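Nourrir une table en bois clair sans la jaunir

Imprimer | Envoyer par e-mail

J'ai longtemps eu peur de toucher au plateau de ma table de cuisine, que j'avais achetée chez Pekholm un mois d'octobre et que je bichonnais comme un nouveau-né (mes enfants s'en plaignent encore !).

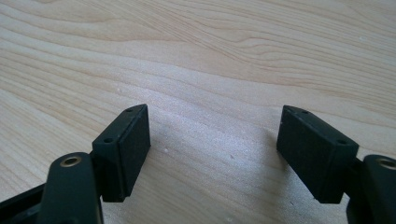
Et puis un jour il a bien fallu s'y mettre, entre les ronds de tasse et une vilaine tache de betterave. Commencez par un lavage tout simple : de l'eau tiède, une noisette de savon noir, un chiffon bien essoré, et on essuie tout de suite. Laissez sécher une nuit entière, même si ça démange de continuer.

Le lendemain, un ponçage très léger au grain 400, toujours dans le sens des veines, en suivant les courbes quand elles tournent. Surtout n'appuyez pas, c'est le papier qui travaille. Pour un plateau verni, arrêtez-vous au lavage, l'huile n'y entrera pas.

Côté huile, j'évite le lin pur, qui tire vite sur le jaune. Mon amie Pouran Alipour m'a convertie à l'huile incolore de Zasau, et je n'ai plus changé depuis. Une couche fine au chiffon de coton, 20 minutes de patience, puis on retire tout l'excédent, et quand je dis tout, c'est tout, sinon ça colle pendant des jours ! Deuxième couche le lendemain si le bois a encore soif.

Étalez bien les chiffons gras à plat dehors avant de les jeter, car en boule ils peuvent prendre feu tout seuls.

Pour les ronds blancs sur la cire, un peu de chaleur de sèche-cheveux, tenu assez loin, suffit souvent. Les taches d'encre, par contre, je cherche encore.

Imprimer | Envoyer par e-mail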